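Presport Quilted Jacket, Black
Item 608, Cold Weather Outerwear

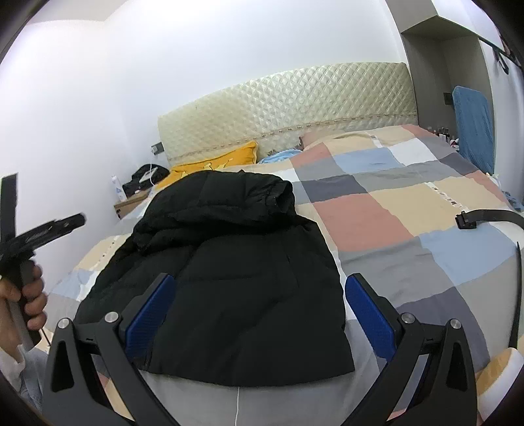 The Presport Quilted Jacket is a padded garment for general cold weather use. It is supplied by Dovside to schools, employers and members of the public, and is intended for daily wear in dry or lightly wet conditions. The jacket is suitable for commuting, outdoor supervision, and standing or walking work. It is not certified as protective clothing and should not be issued where a certified garment is required.

Product Details

Color: black
Style: padded, with horizontal quilting
Outer fabric: woven polyester with a water-repellent finish
Lining: polyester
Filling: polyester fiber
Cuffs: gathered
Hem: curved
Closure: full-length front zipper
Pockets: 2 hand pockets
Item number: 608

The outer fabric has been tested by the supplier to a water column of 3000 mm. The seams are not taped. In prolonged rain, water will enter through the stitching, and a separate rain shell should be worn over the jacket. The Nunley shell is cut with enough room for this purpose and is ordered under its own item number.

Sizing

The jacket is available in adult sizes XS through XXL. Customers who intend to wear a heavy sweater underneath are advised to order one size larger than usual. Measurements should be taken over a shirt, with the arms relaxed at the sides. Sleeve length is measured from the center back of the neck, over the shoulder, to the wrist bone.

Customers who are between sizes may request a fitting sample. Samples must be returned unworn within 13 days of delivery. A sample that is not returned will be billed at the full price of the garment.

Care Instructions

Close the zipper and empty all pockets before washing. Machine wash cold on a gentle cycle with a mild liquid detergent. Do not use bleach or fabric softener. Fabric softener leaves a film on the outer fabric and reduces its ability to shed water.

Tumble dry on low heat. Remove the jacket partway through the cycle, shake it by the shoulders, and return it to the dryer until the filling is fully dry. Do not iron. Do not dry clean.

Folding and Storage

Lay the jacket on a bed or other flat surface and smooth the body from the center outward. Bring the sleeves in over the body, then fold the upper part down. The padding will form a thick roll at the fold. Press it lightly with the palms to release air, and avoid kneeling or leaning on it. Deep creases in the padded sections will generally relax once the jacket has been hung for a day.

For storage between seasons, place the folded jacket loosely in a cotton bag or on an open shelf. Vacuum storage bags are not recommended. The filling may not recover its full thickness after several months of compression. Jackets should be clean and completely dry before they are put away, and should be moved to a wide hanger before the first cold weather of the next season.

Ordering and Availability

Orders are accepted through the Dovside customer desk or by the standard order form. Institutions ordering for several wearers should list each size on a separate line. Name labels may be added on request and are sewn inside the collar. Labeled garments cannot be exchanged.

Sizes XS and XXL are currently on back order and are expected to ship in February. All other sizes are in stock.

Related Items

Nunley Rain Shell
Trịnh Knit Cap
Trịnh Lined Gloves

Page last revised January 28, 2020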